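Technology > Automation > Interviews

Search articles Enter keyword Go

Teaching two arms at once: Peter Vaněk on demonstration data

Peter Vaněk has run the teleoperation group at Zevus for two years. His team records demonstrations for two-arm table work: picking parts from a tray, passing them between grippers, setting them down in a given pose. We spoke in June at the Cistthorpe site, between recording shifts.

The group uses two methods. In the first, an operator holds the arm and moves it through the task while the joints are in gravity compensation. In the second, the operator stays away from the arms and drives them with a pair of hand controllers. Vaněk began with the first and now uses it only for short motions.

"Hand guiding gives you clean joint data and bad camera data," he said. "The operator's forearm is in the image the whole time. The policy learns to look for a forearm. Then you run it alone and there is no forearm."

Remote control removes that problem and adds delay. On the present setup the delay from hand to gripper is 41 milliseconds. Vaněk considers this acceptable for placing and poor for insertion, where operators tend to overshoot and correct. The corrections go into the recording along with everything else.

"People ask if we cut them out. We keep them. If the arm is slightly off at run time, the correction is the part it needs. What we throw away is hesitation. An operator stops to think, and you get three seconds of an arm doing nothing. Train on enough of that and the arm also stops."

A task at Zevus is considered ready for training at 136 accepted demonstrations. The number comes from an earlier project, Brelledow, in which success on a tray-to-tray transfer leveled off at that point. Vaněk does not claim it holds elsewhere. For anything with cloth or cable he expects to need more.

New operators practice for 14 hours before any of their recordings are kept. Most of the time goes to the gripper. Moving the wrist is learned quickly; judging when the fingers are far enough around a part, without feeling contact, is slower.

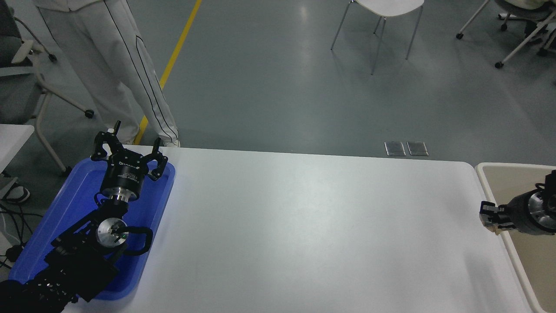

"The start pose matters more than I thought," Vaněk said. "In the first month everyone began from exactly the same place, and the policy failed if you moved the base by a finger's width. Now the operator opens the gripper, parks it somewhere different each time, and starts from there."

Recordings are labeled in Jireš, an in-house tool that marks grasp and release from the gripper current. It misses light parts, so a second operator checks each file by eye. Force feedback on the controllers is next on the list. Vaněk wants to test it on insertion first, using the same operators and the same parts, and compare the number of corrections per attempt.

Contact the editors | Copyright, all rights reserved | Back to top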